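Vorräte auf der Arbeitsplatte: Ordnung ohne neuen Schrank

Wer wenig Schrankraum hat, stellt Trockenvorräte irgendwann auf die Arbeitsplatte. Das geht gut, solange die Packungen hinten in einer Reihe stehen und vorn genug Platz zum Schneiden und Anrühren bleibt. Bei uns sind 40 Zentimeter freie Tiefe das Minimum, darunter wird das Brett zum Balanceakt.

Hohe Tüten und Kartons kommen nach hinten an die Wand, Becher und kleine Packungen davor. Fertignudeln im Becher kann man gut in die zweite Reihe nach vorn holen, sie werden meistens zuerst gegessen. Der Trinkbecher darf daneben stehen bleiben, wenn er täglich benutzt wird.

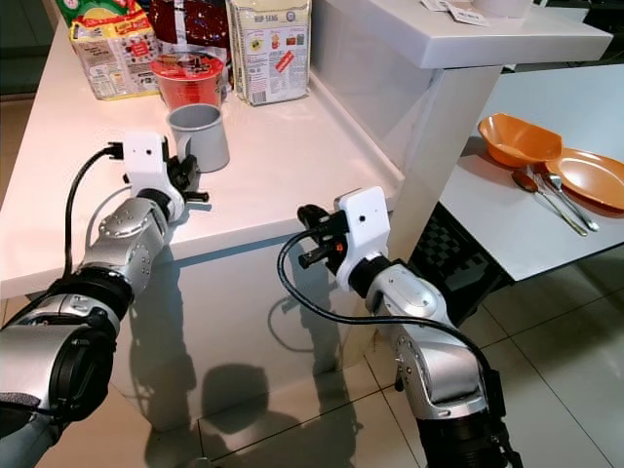

Doltville, im November

Glänzend weiße Platten sehen schnell fleckig aus, vor allem an der abgerundeten Vorderkante, an der man sich beim Kochen abstützt. Ein Mikrofasertuch, lauwarmes Wasser und ein Tropfen Spülmittel reichen. Danach trocken nachwischen, sonst bleiben Streifen. Scheuermilch macht die Oberfläche stumpf — das lässt sich später nicht mehr wegpolieren. Die Front gleich mitwischen, von oben nach unten.

Papiertüten nach dem Öffnen zweimal umschlagen und mit einer Klammer schließen. Steht die Tüte länger als 8 Wochen offen, besser in ein Glas umfüllen und das Haltbarkeitsdatum von der Packung abschneiden und ankleben. Bei Kartons mit Innenbeutel bleibt alles zusammen, dann gehen auch die Angaben zur Zubereitung nicht verloren.

Edit Lengyel hat uns geschrieben, dass sie alle Packungen mit dem Etikett nach vorn stellt und Neues immer hinten einsortiert. Das kostet beim Auspacken zwei Minuten mehr. Mehl und Reis dabei kurz auf Motten prüfen, auch in ungeöffneten Tüten.

Nicht neben den Herd stellen: Schokolade, Nüsse, Gewürze in Papier. Auch der Platz über der Spülmaschine ist ungünstig, dort steigt beim Öffnen Dampf auf.

Nächster Tipp: Schubladen auslegen
Text: Emese Bakos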